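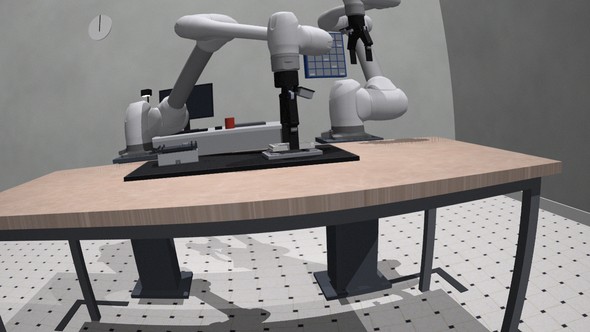
Left arm over the pale device on the board, right arm raised clear, in the simulated cell.

Comparing two grippers in simulation before you mount them

Ewurabena Gyamfi
Last updated 13 Nov 2025

These steps compare two parallel grippers on a two-arm cell without touching the hardware. I use Dirkstead as the simulator and Tsikata as the controller, but any pair that lets you swap a tool file will do. The grippers I had to choose between were the Adholm and the Grutus. Allow an afternoon for the set-up. The runs themselves can go overnight.

Before you start

You need the cell model with both arms calibrated to the table, a tool file for each gripper, and the parts you plan to handle. Check the units in the tool files. The Grutus file I was sent was in centimetres and everything else was in millimetres, so the fingers loaded ten times too small.

Step 1. Set the tool centre point

Open the tool file and put the centre point midway between the fingertips, with the gripper closed. Don't use the flange as a shortcut. My first Adholm value was 154 mm from the flange and the correct one was 155 mm. One millimetre was enough for the fingers to scrape the device on the way down.

Step 2. Park the other arm

Raise the arm you aren't testing and save that pose as its home. Leave its gripper and camera module attached, because they count in the collision check. On this cell the camera modules stick out to the side and they will find each other if both arms reach for the middle of the board.

Step 3. Teach one approach

Bring the test arm in from straight above and stop with the fingers just over the part. Save this as the approach pose, then teach the grasp pose below it. Use the same two poses for both grippers and let the tool file take care of the difference in length. If you re-teach for the second gripper you are comparing your teaching as well as the tools.

Step 4. Check the camera view

Switch to the wrist camera and look at the part from the approach pose. If the fingers hide the feature you need, tilt the bracket a few degrees and try again – then write the angle down, as the tool file doesn't store it.

Step 5. Run the trials

Set the position error to what you expect on the real bench. I ran 2,000 grasps per gripper with the same random seed. Log missed grasps and finger contacts separately.

Step 6. Read the log

Sort by contact first. The Adholm had 13 contacts with the neighbouring fixture and the Grutus had none, but the Grutus missed more grasps at the far side of the board. We went with the Adholm and moved the fixture over.

Friction is the weak spot in all of this. The February build of Dirkstead changed the default pad value, so set your own and keep it in the project file.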